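# Sugar ants every summer, only in the home office. What am I missing??

**Gualtiero Caruso**, posted 2024-07-20

Second summer in this house and same thing again. Tiny dark ants, they come in under the window trim in the back bedroom I use as an office. Not the kitchen. Kitchen is fine, never seen one in there, and thats where all the food is so I dont get it.

What I've done so far:

- wiped the trail with vinegar and water, gone for a day, back the next
- sprayed the outside sill with the Virnunlow stuff from the hardware store, worked for 2 days maybe
- cinnamon (my sister in law's idea, now I have cinnamon in the carpet)
- caulked the gap on the left side of the window, they moved to the right side

House is a slab, built in the 80s, big shrub right up against that wall. We rent so I can't do anything huge but landlord is ok with small stuff. We have a dog so I'm nervous about bait on the floor. A pest company quoted me for a yearly plan and I'd rather not, it's a lot for one room.

Is there something that works for good or do I just live with it til the weather cools off? Last year they quit on their own and I didn't see one again, not even in January.

---

**raptis_and_sons**

Call a pro. I use diatomaceous earth in my garage, works great, also works on roaches. Make sure its food grade. Wont work if it gets wet.

> **Gualtiero Caruso:** tried that last year, puffed it all along the baseboard, dog walked thru it. thanks though

---

**Dimeo26**

Stop spraying. That's the main thing. Went through this in my last place, 4 summers of it before I figured it out.

The spray kills the ones you see and the rest of the colony is still sitting outside, and with some kinds of ant it makes them split up and then you've got more trails than you started with. You want them alive and walking so they carry the bait home. Same with vinegar, hold off on it for now. Let them have their trail, ugly as it is.

Get liquid borax bait, the sweet kind. Stations, not loose drops. Put it right beside the trail, not on top of it. You'll see a huge crowd the first day and you'll want to panic. Don't. Mine was bad for a day and a half, then thinned out, then nothing by the end of the week. Leave the stations another week after that anyway. Refill if they dry up.

For the dog – put the stations outside if you can, on the wall side of that shrub, follow the trail back from the window and you'll find where they come up. Indoors, up on the sill and taped down. Dose is small but read the label and call your vet if he chews one.

And the shrub. Cut it back so no branch touches the house, a hand's width of air at least. Also check it for aphids, look for sticky leaves. Ants farm them. If its sticky, hose it down hard every few days. Mine was a hibiscus and it was covered.

Caulk comes LAST, once they're gone. Otherwise they just pick another crack, like you saw.

> **Gualtiero Caruso:** ok leaves are definitely sticky. ugh. going to get the bait tonight. what brand
>
> **Dimeo26:** any of the clear liquid ones. I had Ostisell but only cause the store had it

---

**Gualtiero Carbone**

(no relation lol, saw the name and had to click)

Agree with the bait answer, only adding the part about why the office and not the kitchen. You clean the kitchen. Everybody wipes the kitchen counter every night and then eats chips over a keyboard. Ants don't care which room it is. Check the trash can in there, a rinsed out liner isn't enough if there's juice under it. Check behind the desk, under the chair mat, the drawer with the granola bars. Dog treats too, those are sweet sometimes. 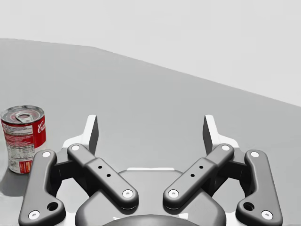
Desk drinks were my whole problem. I'd have sworn my office was clean, top wiped, nothing lying out. But one red and white soda can standing way over at the left on a bare gray top like that one is plenty for them if there's any left in it, and there's always a bit in the rim. So now: can gets rinsed and goes out to the garage bin same day. Wipe the ring it leaves too, with soap, plain water just smears the sugar around. Same for the coffee cup. I went from a line of ants every morning to the odd lost one.

Do it the same time as the bait, not after. If there's better sugar on the desk they walk right past the station and then people say bait dosent work.

Oh and the window. Take the screen out and vacuum the track, dead bugs in there count as food too. Use the crevice tool.

> **Gualtiero Caruso:** guilty on the soda. and the granola drawer. stations are down on the sill, crowd already forming, wife is not happy
>
> **Dimeo26:** perfect, leave em alone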